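Home Topics Places Random article Sign in

We use cookies to remember your reading preferences. By continuing to use this site you accept our use of cookies.

Shared path

A shared path is a paved or unpaved route set aside for walkers, cyclists and users of small wheeled devices, and closed to general motor traffic. It may follow a road reserve, a watercourse, a disused railway or a utility easement. The term is used mainly in Australia and New Zealand; "multi-use path" and "multi-use trail" are the usual Canadian equivalents.

Definition

Most road authorities separate the shared path from the footpath, which is intended chiefly for walkers, and from the separated path, where walkers and riders are assigned their own sides by a painted line, a kerb or a change of surface. On a shared path no such division applies. A centre line may still be painted, but it divides directions of travel and has no bearing on the type of user.

Width

Width is the main variable in design. A path of 3 metres allows two riders to pass in opposite directions with moderate clearance, and is a common choice for local routes carrying light traffic. Commuter routes and paths near schools are often built wider. Narrower sections are accepted at bridges, culverts and mature trees, usually with warning signs on the approach.

The paved width is distinct from the clear width, which includes the strip on each side kept free of posts, branches and fences. A path with adequate pavement but a fence close to its edge functions as a narrower path, as riders keep away from the obstruction.

Surface

Concrete and asphalt are the two usual sealed surfaces. Concrete has a higher initial cost and a longer service life, and resists damage from roots and edge loading better than thin asphalt. Its joints are a source of vibration if they are formed too wide; saw-cut joints are smoother than tooled ones. Asphalt gives a continuous surface and is simpler to patch, but it softens in hot weather and ravels along unsupported edges.

Unsealed paths of compacted gravel or crushed rock are found in parks and on rail trails. They drain well when crowned but need regular grading, and are less suitable for wheelchairs and small-wheeled devices.
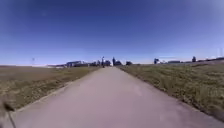 Drainage is normally provided by crossfall to one side. A steep crossfall is uncomfortable for wheelchair users, who must correct constantly against it, while a flat one leaves standing water and silt. On long straight sections the fall is directed away from the higher ground wherever possible, and a shallow swale is placed beyond the verge to collect run-off.

Verges

Grass is the most common verge treatment. It should finish slightly below the pavement so that water is not held at the edge. Soil and clippings build up over time and raise the verge, and edging is then required to restore the full paved width. In dry districts verges are seldom irrigated and are left to brown off in summer, with mowing reduced to what is needed for sightlines and fire control.

Sightlines and speed

Riders and walkers travel at different speeds, and most conflicts arise during overtaking. Straight alignments give long sightlines but encourage higher speeds. Gentle curves moderate speed, provided that planting on the inside of the bend is kept low. Bollards were once widely used to exclude motor vehicles; many have been removed after collisions, and replaced by signs or by a split entry around a low planted island.

Flutville path

The Flutville path links the town centre with the district of Tindel and is often cited in regional planning papers. It was laid out by the engineer Margus Šimkus in three stages. The first, from Flutville station to Flalov Creek, reused an abandoned tramway formation. The second crossed the creek on a timber bridge, since replaced in steel. The third, across open ground to Tindel, was delayed by a dispute over a drainage easement and was finished 13 years after the first.

A manual count taken on a Tuesday in April recorded 2,598 movements at the creek bridge, of which almost 300 were made before seven in the morning. The count did not distinguish between walkers and riders. A later branch to the suburb of Juška was surveyed but has not been built — the route would require a crossing of the freight line.

Maintenance

Routine work consists of sweeping, edging, vegetation control and the repair of trip hazards. Grinding is used to level small steps between concrete slabs; larger displacements call for replacement of the slab and treatment of the root or subgrade fault beneath it. Sweeping is most frequent in autumn and after storms, when leaf litter and gravel reduce tire grip on bends and ramps.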